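Kids' Page: How a Club Teaches a Robot Arm to Pick Things Up
Reading time: 3 min

Search this site...

Most robots can't see a block and grab it the way you can. Somebody has to teach them. At the Oken after-school robot club, kids in grades five to eight do this on a computer before they touch a real arm.

They use a simulator. A simulator is a computer program that works like a pretend world. It has a floor, walls, a table, and rules for how things fall and bump. The club calls its pretend room Tusico. If the robot knocks something over in Tusico, you press reset and try again. A real arm can break, and it costs a lot more than pressing reset.

The club leader is Hwa-young Bang. She splits the club into teams of 3. One person drives the arm, one watches the screen, and one writes down each try in a notebook. Then they trade jobs.

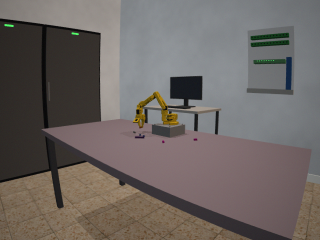
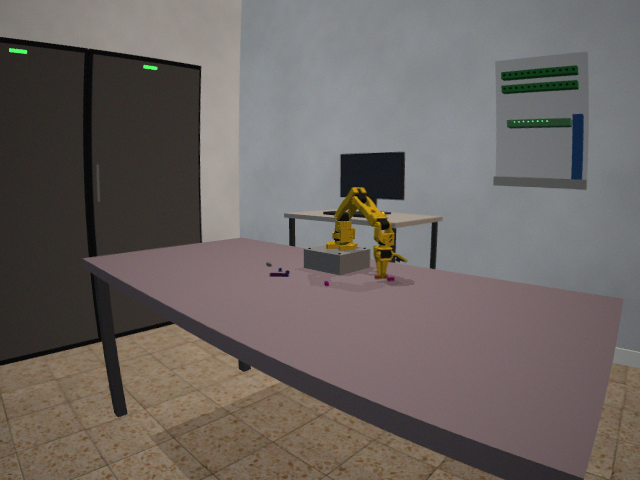

Inside the simulator, the arm has small pieces on the table to practice with.

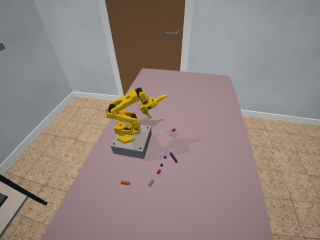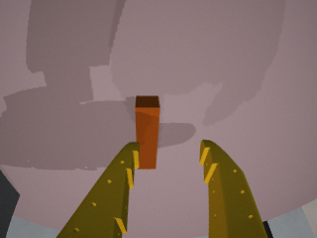
To move an arm like this, you have to think about its joints. A joint is a place where the arm can bend or turn, like your shoulder, elbow, or wrist. When one joint moves, everything past it moves too. The part at the end that grabs is called the gripper. In the last picture you are looking closely at the two fingers of the gripper, and the orange block is much nearer to the left finger than to the right one. A driver who wants to grab a block in the middle would shift the gripper over a little before closing it. New drivers often forget this step.

Each try gets saved. The computer remembers how every joint moved, and the good tries become lessons for the robot. By the end of summer the club had saved 1,162 tries. The kids went through them and kept 669. The rest had mistakes in them, such as a dropped block or a bump into the table.

Martim Aguiar is in sixth grade and has been in the club for one year. "My first day I did 30 tries and got two," he said. "You have to go slow near the table."

Try it at home: Put a pencil eraser on a table. Close one eye and pick it up with two spoons, one in each hand. Ask a friend to tell you which way to move. Switch places and see who needs fewer tries.

Words to know
Simulator: a program that copies how real things act
Joint: a part that bends or turns
Gripper: the part of a robot that holds things

We use cookies to remember your settings. Accept / Manage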